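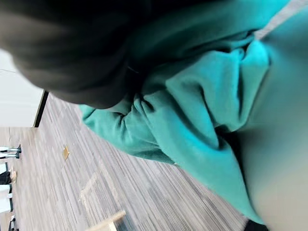
A teal garment

Sunday services: your questions

Must I be a member to attend?
No. Anybody may come in and sit where they like. The main hall has 332 seats.

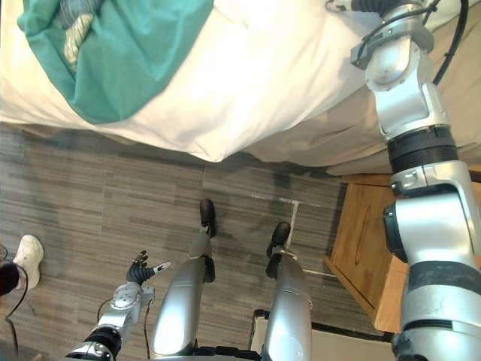 Casimwood Fellowship, Welcome Team

Can I speak with a pastor in private?
Yes. Please write to Renzo Lo Presti at the office. He answers normally in 5 days, but in November it can take up to 12.

Who sees what I write?
Only Renzo and, if you agree, our elder Gerardo Dal Bello. Letters are kept in a locked cupboard.
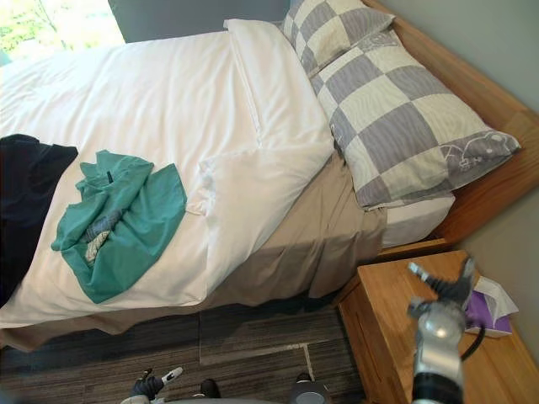 We do not read them out in prayer meetings, also not without the name.

How can I make a complaint?
Ask for the blue form at the Murcombe office. You may bring a friend to the meeting.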